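How to Care for a Wooden Cutting Board (and Which Advice to Skip)

Filed under: Kitchen basics

Every October the same articles come around telling you to oil your cutting board once a month, salt it, lemon it, wax it, and stand it in a shaft of morning light. Most of them are selling you a tin of something. I have owned a Brakton maple board and a cheap one with no name on it, and after years of treating one like a violin and the other like a doormat, I can't say the violin came out far ahead.

Still, a few things do matter. You need dish soap, a towel, plain food-grade mineral oil, and 100 grit sandpaper if the board is in bad shape.

Step 1. Wash it like a dish

Hot water, ordinary soap, a brush or sponge. Wash both faces, even if you only cut on one. A board that gets wet on one side and stays dry on the other will warp sooner or later. The old rule that soap ruins wood never made much sense to me, and I have yet to meet the person who could show me a board ruined by it.

Soaking is another matter. Don't leave it in the sink, and don't put it in the dishwasher. I did that with a round board from Campbell and it split along a glue line.

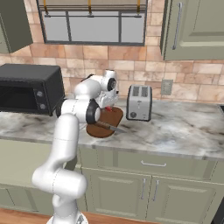
Wipe it with a towel as soon as it's washed, then stand it on edge so air can get at both faces. If you don't have a rack, lean it on the backsplash. Flat on the counter is how you get that gray, sour-smelling underside.

Step 2. Be suspicious of the lemon

Salt and half a lemon will take off an onion smell. Scrub, leave it a few minutes, rinse. What it won't do is "draw out" whatever the articles claim it draws out. If you've cut raw chicken on the board, use hot soapy water. I keep a separate plastic board for chicken and don't have to think about it.

Step 3. Store it somewhere dry

Upright, with a gap beside it. Not under the sink, where every drip ends up, and not right next to the stove. Drawers are fine for spoons and spatulas, but a board shoved in damp and shut away overnight is asking for mold.

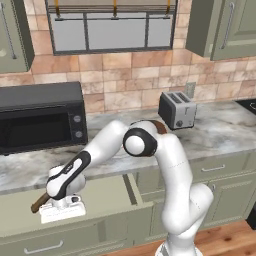 Step 4. Oil it when it looks dry

Forget the calendar. Sprinkle a little water on the surface. If it beads, leave the board alone. If it sinks straight in, oil it. Rub on a thin coat of mineral oil, let it sit overnight, and wipe off what's left. Very dry boards may want 2 or 3 coats.

Flonar sells a "board conditioner" for several times the price of drugstore mineral oil. I used up a whole tin and couldn't tell the difference. Skip olive oil, though. It goes rancid, and you will smell it.

Step 5. Sand only if you have to

Knife marks are normal. Deep grooves that hold food are worth sanding out. Go with the grain, finish with a finer paper, wipe off the dust, and oil it again. If there's a crack right through, throw the board away. My neighbor Tyson Bergeron glued his back together and it came apart again in the same place.
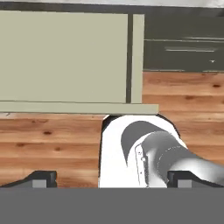
Plain, flat cabinet fronts in sage green.

Posted by Zachary Robichaud. 2,453 views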